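Stimorwood Recovery at Home
Progress Report to the Fasano Fund
June 20, 2023

Summary

The program is running at both sites, Stimorwood and Carnegie. Rides and home visits are on schedule. The meal service started late and is still smaller than planned in Carnegie. The printed discharge guide is finished in English and is being translated. Spending is under budget overall, mostly on account of the meal delay and a nursing position that was open over the winter. We are asking to move part of the unspent salary money to transportation. That request is at the end of this report.

Background

The grant pays for support at home for people who have had an operation and live outside the area served by the city bus. Before the program, a patient sent home from surgery was given a folder, a phone number and a date to come back. Many of the people we serve live alone or with a spouse who no longer drives. Missed follow-up appointments were common, and the clinic often did not learn the reason.

The grant covers four things: rides to follow-up appointments, visits by a nurse in the first days at home, delivered meals, and a plain-language discharge guide. It does not cover anything that happens in the hospital itself. Referrals come from the discharge desk and, since the winter, from family doctors in Carnegie as well.
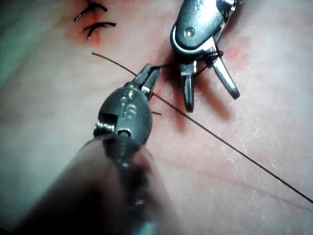 Surgical instruments. The one in front carries the letter "S" near its jaws.

Rides

We have 2 vans. One is kept at Stimorwood and the other in Carnegie. Both have a ramp. The Carnegie van was out of service for 9 days with a transmission problem, and we paid a taxi company for the rides we could not cover from Stimorwood. The repair was under warranty. The taxis were not, and they account for most of the overrun on the transportation line.

Patients are picked up at the door. Drivers will walk a patient to the clinic desk if asked. We had planned to group riders by neighborhood, with up to three in a van, but clinic times are too spread out for this to work well. People were sitting in the waiting room for hours to catch the ride home with someone else. We stopped grouping in the spring unless the appointments are close together. It costs more in fuel and driver time. Complaints about waiting have mostly stopped.

Winter roads north of Carnegie were a problem we should have planned for better. Several driveways there are too steep for the van after snow. We now ask about the driveway when the first ride is booked, and the driver calls the evening before if bad weather is expected. If the van can't get up the drive, the appointment is moved or done by phone where the surgeon allows it.

Home visits

Each patient is offered a first visit within two days of getting home. The nurse checks the incision, goes over medicines, looks at how the person is getting around the house, and confirms the ride for the follow-up appointment. A second visit is made if the nurse thinks it is needed. Most patients accept the first visit. Those who turn it down usually say that a relative is staying with them.

The most common problem found on visits has been medicine. Patients often have old bottles at home with the same drug under another name, or a dose that was changed in the hospital. The nurses now bring a single-page chart and fill it out at the kitchen table with the patient. We had first used a longer form from the hospital, but patients did not keep it where they could see it. The one-page chart goes on the refrigerator.

Loose rugs, poor lighting on stairs and missing handrails come up on many visits. The grant does not pay for home repairs. We keep a short list of local services that do small jobs at low cost and we leave it with the patient. We bought a supply of night lights out of the visit supplies line and they have been well received.

The second nursing position was open from early winter until the spring. During that time one nurse covered both sites and the two-day target was not always met in Carnegie. Since the position was filled the target has been met at both sites. 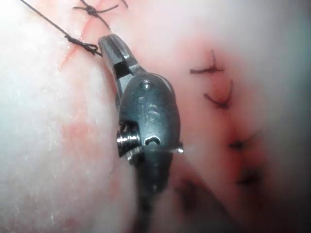

Tip of a surgical instrument against tissue, close to a strand of suture.

Scheduling and phones

Rides and visits are booked in Fastetance, which replaced the shared spreadsheet we used in the first months. Moving over took longer than the vendor told us to expect. Addresses had been typed in several different ways and each record had to be checked by hand. For a few weeks staff kept both systems going, and some rides were entered in one and left out of the other. The spreadsheet is now closed.

The main gain is reminder calls. The system calls the patient the day before a ride and the patient presses a key to confirm. Not everyone likes it. Some people hang up on a recorded voice, and we do not blame them. Anyone who doesn't confirm gets a call from the office the same afternoon. We tried text messages too, but many of our patients use a landline.

The office phone is answered from 8 to 5 on weekdays. After hours, callers hear a message with the number of the hospital's nurse line. We were asked at the last review whether we should staff the phone on weekends. We looked at the message log and don't think the number of weekend calls supports it at this time. Most are about ride times and can wait until Monday.

Meals

This part of the program is behind. The kitchen we had planned to use in Carnegie closed for renovation and hasn't reopened. Meals for both sites now come from the Stimorwood senior center and are driven over in the van on its morning trip. That limits Carnegie deliveries to the days when the van is making that trip anyway.

Meals are delivered chilled, with heating directions in large type. We changed the containers after patients told us the first ones were hard to open, especially for people told not to push or pull. The new ones have a tab. They cost a little more per meal.

Low-salt and diabetic meals are offered at both sites. Soft meals are offered only at Stimorwood. We have had requests for soft meals in Carnegie and expect to be able to offer them once the Carnegie kitchen is open. The present estimate for the opening is September. We have been given earlier dates that were not met, so the budget for the rest of the year assumes no meals from that kitchen.

Discharge guide

The English guide is in use. It covers eating, bathing, lifting, driving, bowel problems, pain medicine, care of the incision, and when to call. It was read in draft by patients and family members at both sites, and their comments led to real changes. The section on when to call was moved to the first page. The section on driving was rewritten to say plainly that the surgeon decides. Several readers asked for more room to write down questions, and the back cover is now blank lines. 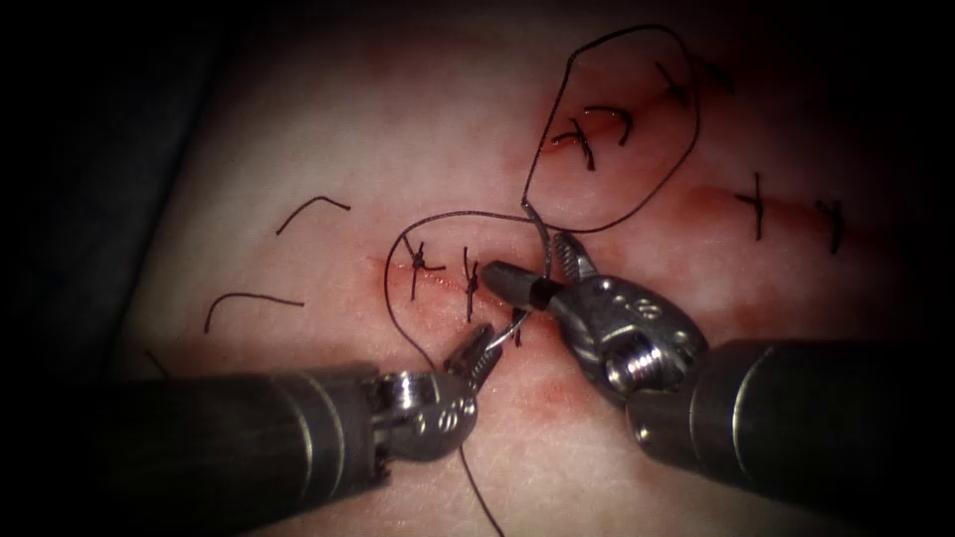 We printed a first run and have since ordered another 100 copies for the Carnegie clinic. The discharge desk hands the guide out before the day of surgery when possible. Patients say they do not take in much on the day itself, and the nurses have found that a guide given early is more likely to have been read by the time of the home visit.

The Spanish version is with the translator. It will be checked by a second reader before printing. We had hoped to have it by the date of this report. The delay is on our side, as changes to the English text went on longer than they should have.

Budget

Salaries are under budget as a result of the open nursing position. Transportation is over, due to the taxis and the end of grouped rides. Meals are well under. Printing is on budget, and the Spanish printing has not yet been charged. Scheduling software is on budget, though the yearly fee for Fastetance goes up at renewal and we will cover the difference from our own funds. A line-by-line statement is attached separately.

Plans for the next period

Reopen meal deliveries on a regular schedule in Carnegie once the kitchen is ready. If it isn't ready by the fall, look for a second kitchen.

Print and hand out the Spanish guide.

Ask the family doctors in Carnegie to send referrals before surgery. At present most come after the patient is home, and by then the first visit is already late.

Put snow tires on both vans before winter.

Survey patients who turned down the home visit, by mail, with a short form and a stamped envelope.

Request

We ask the Fund to approve moving the unspent salary money from the open nursing position to transportation. It would cover the taxi bills already paid and the added driver hours through the end of the grant year. No change to the total is requested. Unspent meal money would stay where it is until we know more about the Carnegie kitchen.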